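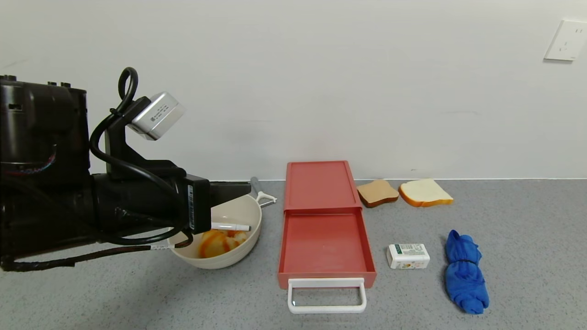

Cream bowl, orange contents.

Salt and Other Losses

I've been quiet since September. The short version is that my inner ear and I have been renegotiating our arrangement, and it has the better lawyer.

For newer readers: I have Ménière's disease in the left ear. Every so often the room takes off to the right without me, and I lie on the bathroom floor until it comes back. Between rounds there's a noise like a refrigerator in another apartment, and a sensation of wearing one earplug. I've had it long enough that I can be pretty dull on the subject at parties, and have been.

I went most of the summer without a proper attack and did what anyone does with a good stretch, which is to conclude that I was cured and order ramen. You can guess how that went. I ended up back at Ranasinghe, which is the balance clinic over in Darnis, a 14-mile drive that I'm not currently allowed to do myself, so add the cost of a cab and a driver who wanted to discuss crystals. (Different condition. I did explain. He was not moved.)

The clinic did the usual. They put the goggles on me and ran warm air into one ear and then the other, while a very nice technician asked me to name girls' names starting with M. I believe the idea is to keep your brain busy so it doesn't cheat. I got as far as Margaret and then had to stop talking for a bit. The hearing test was a little worse than last time in the low tones and the same everywhere else, and I've decided to be pleased about "everywhere else."

Then came the salt conversation. I've had it before and nodded through it. This time I got a printed sheet. The ceiling they gave me is 2,000 milligrams of sodium a day, spread out evenly, with no saving up for a big dinner. I asked about saving up for a big dinner. It's on the sheet, apparently because everyone asks.

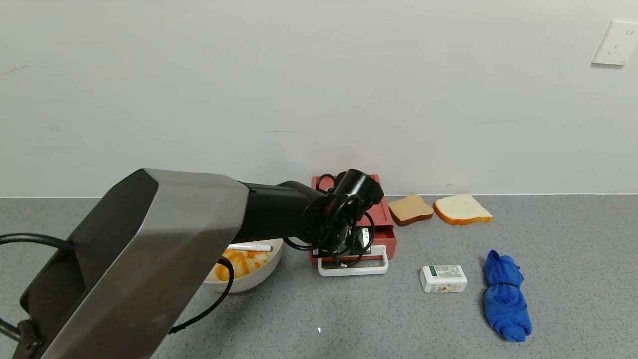 What the sheet doesn't prepare you for is bread. I was ready to give up chips and pickles and soup from a can. I had made my peace with soy sauce. But I have been eating Grurnach seeded rye for my entire adult life, two slices every morning, under the impression that it was practically medicine, and each slice turns out to have 200 milligrams in it before you've even looked at the butter. So breakfast was a fifth of my day, and I hadn't done anything fun yet.

I tried the unsalted loaf from the same people. I won't be unkind. It toasts.

The other new thing is the diary. I'm keeping it in an app called Motari that the clinic likes, and I have mixed feelings. You log food, sleep, ear pressure on a scale of 0 to 10, and mood, which is a row of little faces. None of the faces is right. There's a gap between the mild frown and the open weeping where I spend most of my week. It also sends a reminder at 9 p.m. that makes my phone buzz on the nightstand, on the bad-ear side, so that I hear it through the mattress.

I grumbled about all this in my last short post, and a few of you wrote in, mostly with recipes, for which thank you. I've tried the lemon one. I am not going to try the one with nutritional yeast, and I think we both knew that when you sent it. 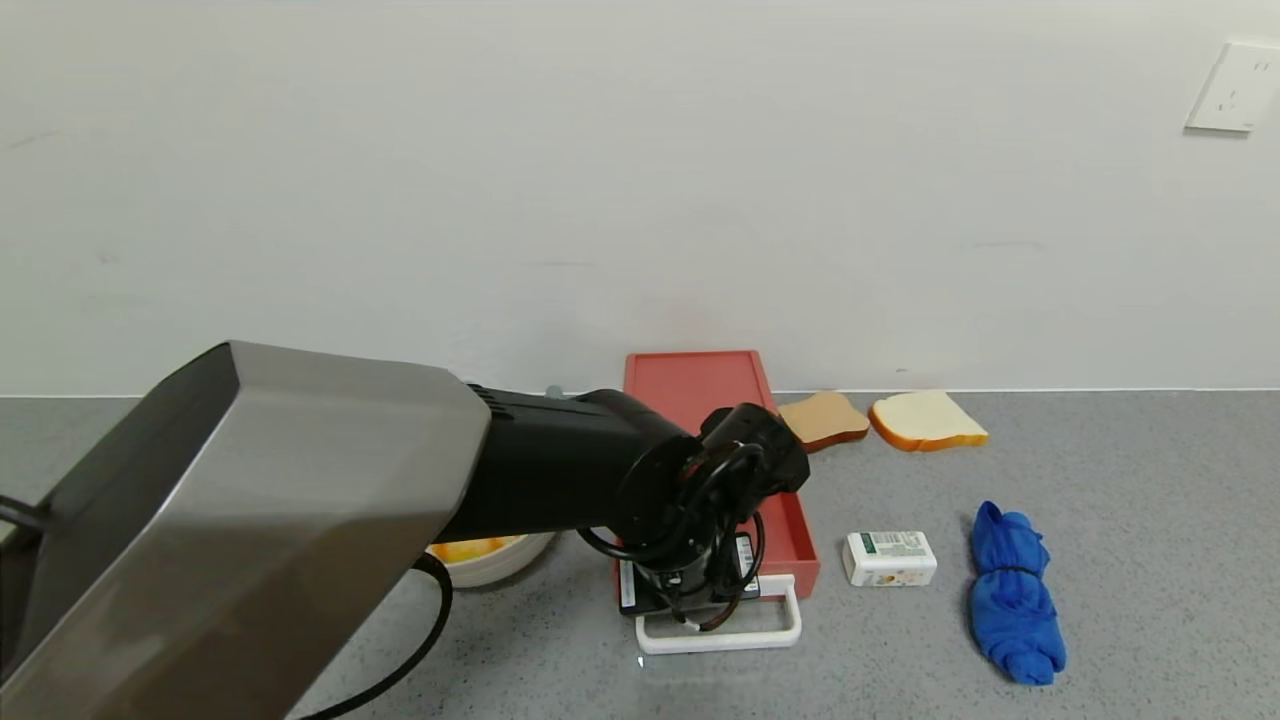 Do you find the salt makes any difference at all, one of you asked, or are we just doing it so we have something to do? My doctor told me to cut it down, I did, I was miserable for a year, and I got the same number of attacks. Now I eat what I like on weekends and take my chances.

Fair question, and I don't have a good answer. The doctor was pretty frank that the evidence is thin and that some people swear by it. I've had one real spin since I started, on a Wednesday, in the dairy aisle, and I was over my limit the day before. I've also been over my limit on days when nothing happened. If you squint at the diary you can see a pattern, but I can also see a pattern in the bathroom tile, and I've had a lot more time with that.

What I can say is that the full feeling in the ear is down a little. It was sitting at a seven most mornings and lately it's a 5. It could be the salt. It could be the water pill, or the fact that I've stopped drinking coffee after lunch, or the weather – half the people in the waiting room were blaming the weather.
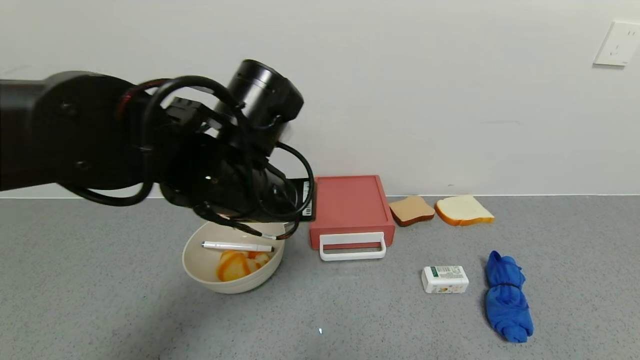 Bowl with marker.

I go back to Darnis next month for another hearing test and, I assume, more girls' names. I've been preparing. Miriam, Maud, Mabel, Millicent. If they switch to boys I'm sunk.

In the meantime, if anyone has found a low-sodium mustard that tastes like mustard, the comments are open. Please don't send me the yeast thing again.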